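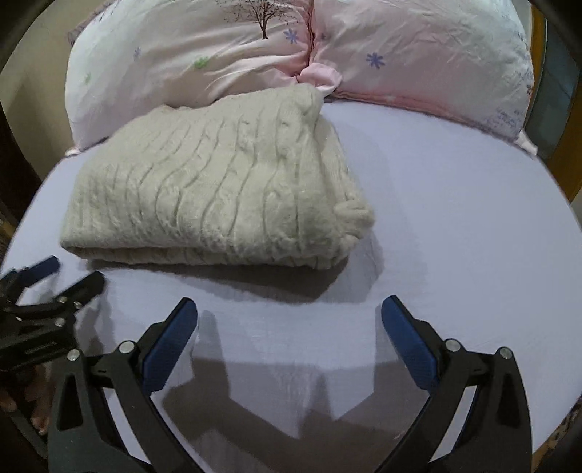

Cream knit sweater, folded, on the bed by the pillows.

Skedari: folded knitwear at home

Skedari is a growing set of pictures of sweaters and cardigans folded on beds, and I love how different they all look! Thick knits are the best part. Raised ribs, wavy grooves, a lower layer that bulges out on the right (see the cream one) – a fold like that tells you far more than a flat T-shirt ever could.

What's in it
16 garments, 3 bedrooms, 5 ways of folding. Roughly half are chunky knits.

Layout
folded/ one folder per garment
notes.txt fold style, knit type, bedding color

Notes
Printed pillowcases stay in (trees, flowers, all of it). Shadows haven't been edited out either. Fold names follow the Usden list, except "bundle", which I added in May for anything too thick to lie flat.

To do
Scarves! And more dark wool, please send some if you have it.

Maintained by Orest Hnatiuk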